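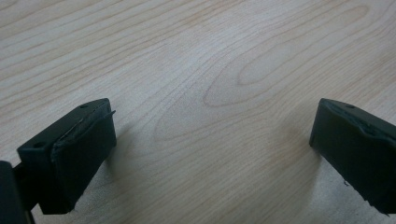 How often should the wooden tabletops be checked?

Every April and again before the winter lets, with a wipe-down and a quick look between bookings.

## Table check, Triltonlow hall

Checked by: Settimio Colombo
Tables on the list: 27

- [x] **Legs and bolts** - tight on all but table 9. One bolt turns without gripping. Table taken out of use until a new insert is fitted.
- [x] **Edges and corners** - run a cloth along them, then a hand. Cloth snagged on table 14, underside only. Sanded.
- [x] **Top surface** - look across it towards the window for raised grain, cracks or old glue. Two tops need a light rub down and fresh oil.
- [x] **Wobble** - lean on each corner in turn. Three want new felt feet. Ciltura part 218, not 229, which is too thick.
- [ ] **Underside labels** - not finished. Several have dropped off and the Adugna ones won't stick to oiled wood.
- [x] **Stacking** - no more than four high, tops face to face with a blanket between.

Comments: oily cloths go in the lidded metal tin outside, laid flat. Please don't leave them in the sink cupboard again. Labels to be done when the new roll comes.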